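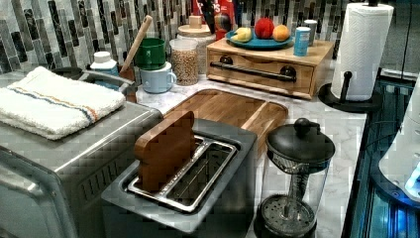
How long does a built-in wardrobe take to get made?

Longer than the shop says and less than you will tell people at parties. Ours was quoted at three months and went in at the end of the fourth.

The wardrobe goes along the low wall of the upstairs bedroom, under the slope of the roof, where for years we kept a dresser that you could only open while kneeling. I had drawn the thing myself on graph paper. I was proud of that drawing. The man from Rollow, the cabinet shop over in Bendard, looked at it for a while and asked if he could measure the wall anyway.

The wall, he reported, was not straight. Neither was the floor. The ceiling slope changed its mind partway along, so that the left end was steeper than the right. I said I'd never noticed. He said most people don't until they put something square next to it, and I have thought about that remark more than he probably meant me to.

We got three quotes in the end. One was from a big place with a showroom and a coffee machine, which priced the job in "modules" and proposed to fill the leftover space with a panel wide enough to land a small plane on. Another was a phone call that ended when I said the word "slope." Rollow's was the highest by over $2000, and it was also the only one that mentioned the baseboard. I spent a weekend trying to talk myself out of it and failed.

Then came choosing the wood. I went in wanting walnut, like everybody, and was walked gently toward white oak by means of a price list. There is rift cut and there is quarter cut, and there is plain cut, which has the big cathedral shapes in it and which I was told would look "busy" across six doors. I now see busy oak everywhere. My dentist has it. I lie there with my mouth open, disapproving.

For the finish we were given sample blocks of something called Ornix, a matte hardwax oil that comes in eleven versions of clear. I lined them up on the bedroom windowsill and looked at them in the morning and again at night, and could tell two of them apart. We picked the one with the nicer name.

Handles were supposed to be my easy job. I ordered a set in aged brass from Athumani, whose website is mostly photographs of hands. They came to $231 with shipping and they were beautiful, and the screws were too short for the doors. The shop had a drawer full of longer ones and didn't charge me, although there was a look.

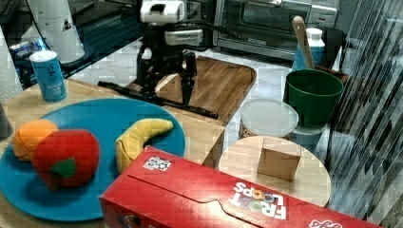
Soft fruit on a teal plate, next to the cutting board.

Installation took two days. The first was all shims and muttering. They set the base on a leveled plinth, and from the far end you could see just how far our floor runs downhill, a gap you could slide a paperback under. By the end of the afternoon it had vanished behind a strip of oak planed to follow the boards. Scribing, it's called. The installer held the strip against the floor, ran a pencil along it, took it outside, and came back with a piece of wood that fit our crooked house exactly. I had been paying for this all along without knowing what it was.

The second day was doors. The end one is cut on an angle to match the roof, and it has its own hinge arrangement that I don't understand and have been asked not to adjust. It closes with a small sigh. The cat has learned to open it.

What would I change? I'd put the drawers on the right, where you can stand up. I'd have asked for a light inside the deep end, where the winter coats now live in complete darkness and are selected by feel. And I'd have moved the outlet before the back panel went in, which the shop did suggest, in writing, twice. There is an extension cord involved now. It's tidy enough.

The dresser went to the basement, where it has a full-height ceiling above it and nothing in the drawers. We're back on Rollow's list for June, for a bookcase on the landing. I haven't drawn anything this time.

Contact | © 2021 All rights reserved | Back to top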